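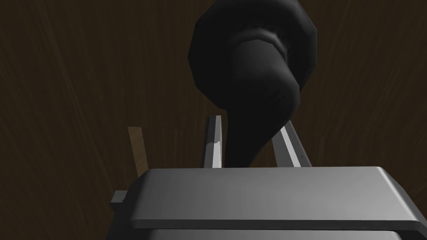

Voter Outreach in Ondham: Progress Report
Prepared by Tamara Pylypenko, Jul 15, 2002

Registration
The grant has paid for 21 registration tables since May. Most were outside the Wirnora market. Turnout at the evening tables was poor and we have dropped them. Iason Bakalis now checks all forms before they go to the county clerk. Two batches came back for missing signatures and were resubmitted. 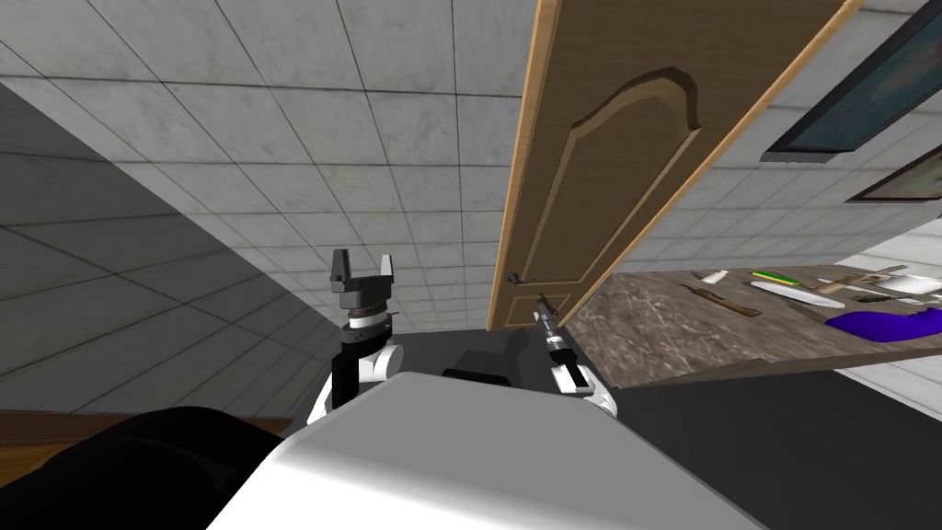
Candidate forums
We have held two of the eight forums planned. Marina Fragkou moderated both. The third is delayed because one candidate has not confirmed. Printing costs are over budget, and we ask to move the unspent travel money to cover them.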